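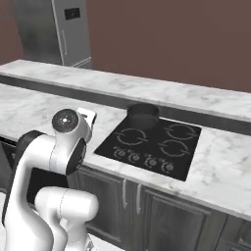 Render: arm at the marble countertop, next to the cooktop.

15/08/2018

Back on the shopping center model all morning. Styliani Kokkinos sent over the new rent roll for Hidisum and it doesn't match the old one, so I started again from the lease abstracts and went tenant by tenant. Slow going, but I found the gap before lunch! The corner unit was in twice, once under Yusof and once under the old suite number. Take out the duplicate and the two rolls agree on everything except the shoe repair place, and I've asked her which one is right.

Then the big empty box at the back. Grilari (they do the grocery with the sit-down counter) want the front half and want to leave the rear for somebody else. I drew the dividing wall 64 feet back from the storefront and it nearly works – the loading dock ends up on the wrong side, so whoever takes the rear gets both dock doors and Grilari gets none. Moved it to give them one door and a skinny hallway. Ugly plan, but the broker thinks they'd live with it. That leaves 1768 square feet in the odd-shaped piece by the electrical room, and I have no idea who rents that. A tax preparer? Storage? I put it in at zero rent for now, so please don't "fix" it if you open the file.

Parking next. I redid the stall count off the survey instead of the leasing brochure, and we're 44 short if the rear goes to a gym. Fine if it goes to furniture. City code treats them very differently, and I'd forgotten how much. Inach did the striping plan on the last job and may be able to squeeze in another row along the north drive, so I left them a message.

Played with the lease start dates too. If Grilari open in December we catch the holiday traffic but the landlord work has to be done in a terrible hurry, and the sprinkler permit isn't even in yet. I ran it with a spring opening as well and saved both versions in the same folder, old naming style, sorry.

Still to do:
- ask Styliani about the percentage rent clause, the breakpoint looks low to me
- check whether the pylon sign has a spare panel
- put the roof cost back in (I took it out to test something)
- call the broker back re: the 30 day notice

Model is checked in, rent roll tab is clean, parking tab is a mess.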